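Notebook, finishing room
22nd December

Shellac wax removal and first spray-out, Sulletti sideboard

Picked up from the October entry. The open question there was whether the haze on the Sulletti test boards came from wax in the flakes or from moisture in the solvent. I had blamed moisture. The jar from that batch has now been standing on the shelf undisturbed and shows a clear layer over a cloudy one, so wax is at least part of it.

Stock solution
Old batch: seedlac from Shahbazi, dissolved in denatured alcohol, strained twice through a paint cone. Straining took out bark and grit and did nothing for the cloudiness. Decanted the clear part with a length of tubing, stopping well short of the boundary. Recovered 500 ml. The remainder goes to sanding sealer for drawer insides, labeled as such.

New batch: same flakes, fresh can of alcohol, ground finer. Dissolved overnight with the lid on. Left a control jar with alcohol from the old can, same flakes, same jar type. If both settle the same way, I will drop the moisture theory.

Test boards
Walnut offcuts from the Stendley job, planed, scraped, then sanded to the usual grit. Three boards: decanted old batch, new batch unsettled, control. Padded on, four coats each, 90 minutes between coats. Room at 54 percent humidity by the wall gauge, which reads high compared with the handheld one. I have not corrected for it.

After coat two the unsettled board already looked milky at a low angle. The decanted board did not. The control is in between and I would not want to argue either way from it.

For reference on color, the sideboard is meant to sit near a dark brown mottled top with a lighter edge strip, and the client wants the strip to stay lighter after finishing. A garnet shade would pull the two together. Staying with the blonde.
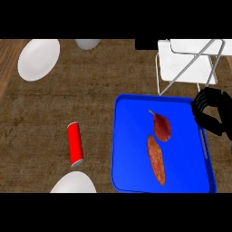
Sheen and ring test
Rubbed half of each board with fine steel wool and paste wax, left the other half as padded. Waxed halves are close enough that I could not sort them by eye. The padded halves sort easily.

Ring test with a damp glass base, then again with a drop of alcohol. Water left a faint white ring on the unsettled board only, and it faded by evening. Alcohol marked all three, as expected. Parvaneh asked whether we could put a harder topcoat over the dewaxed shellac on the horizontal surface alone. Adhesion should be fine over the decanted batch. Over the unsettled one I would not try it. A dining surface has to put up with plates and bowls, and shellac by itself is a poor choice there. 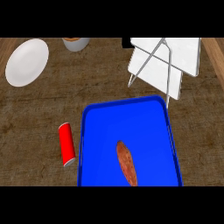
Jarmo Tuominen

Still to do before the carcass is touched:

— Cross-hatch tape test on a dewaxed board with the harder topcoat. Use the Ultatthorpe varnish, thinned for the first coat.
— Read the two settling jars again and mark the boundary on the glass with a grease pencil.
— Compare the wall gauge against the handheld over a full day.
— Scrape the milky board back to wood and keep it for brush tests.

Spray gun is cleaned and hung up. Needle packing is weeping slightly — replace it before the next use. Decanted stock is on the middle shelf, left side, with the date of dissolving on the lid.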